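**Bag swap is back, plus the usual odds and ends**

Quick one this month as I'm writing it between two other jobs. January, so everyone's clearing out, and the shelf by the door at Sutness is already heaving.
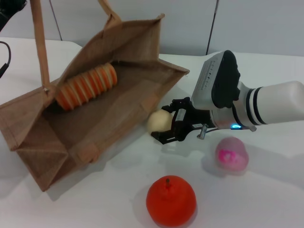
Jute totes first. We've got loads of them and they're going cheap, mostly the plain tan sort with two long handles. Good strong bags. They hold potatoes, wool, library books, whatever. What they don't like is being left damp in the boot of a car, so if yours smells a bit musty, air it before you bring it in please. Sponge it down, cold water, tiny bit of soap, then stand it open somewhere with a breeze. Not the washing machine! I did one of mine on a warm wash and it came out the size of a lunchbox and shed fluff over every sock in the house.

And please, please check inside before you donate. Tip it on its side and have a proper look, right down into the corners where the bottom folds in. Small toys are the worst for it. So are keys. Last swap we had 3 dummies, a bus pass and somebody's reading glasses, all still in the lost property tin if they sound like yours.

Stitching: have a tug on the handles where they join the rim. If one is going, still bring it, Ehsan Memon is doing repairs again on the back table and is happy to show you how. Heavy thread, big needle, go over it twice. He's asked for spare upholstery thread in any brown or cream, he's nearly out.

Swap rules same as before. Bring up to two bags, take up to two. Anything left at the end goes to Flemia for the food parcels, they went through 500 bags last year and are always short of the bigger ones with a wide bottom.

Toy crate is also open. Clean, no batteries, nothing with bits hanging off. Soft toys only if they've been washed. We could do with more for the under 2s, rattles and chunky things, as the crate is all jigsaws at the moment and I dont trust that any of them are complete.

Money bit: the autumn sale made £3,608, which is brilliant, thank you all. Most of it has gone on the Zarkia roof, the rest on new shelving.

Doors from ten, kettle on from half nine if you want to help set up. Parking round the back on Abbasi Lane, mind teh step.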